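How to Look Up a Celebrity's Building Permits (and Read What They Say)

If you love celebrity home news as much as I do, you've probably wondered how the gossip sites know about the new tennis court or the guest house before the first shovel goes in. Most of the time the answer is pretty dull — they looked up the permit! These are public records in a lot of places, and you can read them from your couch.

Step 1: Figure out which office handles the house

A mailing address can fool you. Plenty of famous neighborhoods have their own tiny city hall, and others are run by the county, so check the official map before you start. I once spent a whole evening searching the wrong city for the Grímsdóttir estate (and felt very silly afterward).

Step 2: Search by parcel, then by name

Big stars rarely buy under their own names. You'll usually find a trust or a company with a bland title, something like Hullent or Breretti, so the parcel number is your best friend. Type it in without dashes first, and if nothing comes up, try it with them. I keep all of mine in Datadeck, but a plain old notebook works fine too.

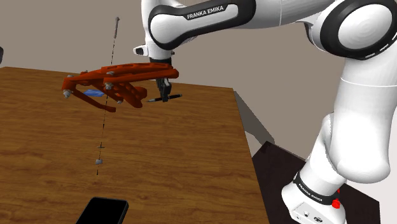
Step 3: Read the description line slowly

Clerks love to abbreviate. "SFD" is a single-family dwelling, "ADU" is a guest house or granny flat, and "demo" means something is coming down. Look for the square footage while you're there. A 317 square foot pool house is a changing room with a nice fridge, and a 3,000 square foot one is a second home, whatever the headline calls it.

Step 4: Check the status and the dates

"Filed" only means somebody asked. "Issued" means they got the go-ahead, and "finaled" means the inspector signed off. Some permits sit for ages and quietly expire, so please don't tell all your friends about the bowling alley until you've checked!

Step 5: Ask for the rest, politely

If the online record is thin, you can send the office a records request. Copies of my last one came to around 50 pages, and most of it was drainage. Floor plans are often held back for privacy and safety, and I think that's fair. Leave out the street address if you post what you found.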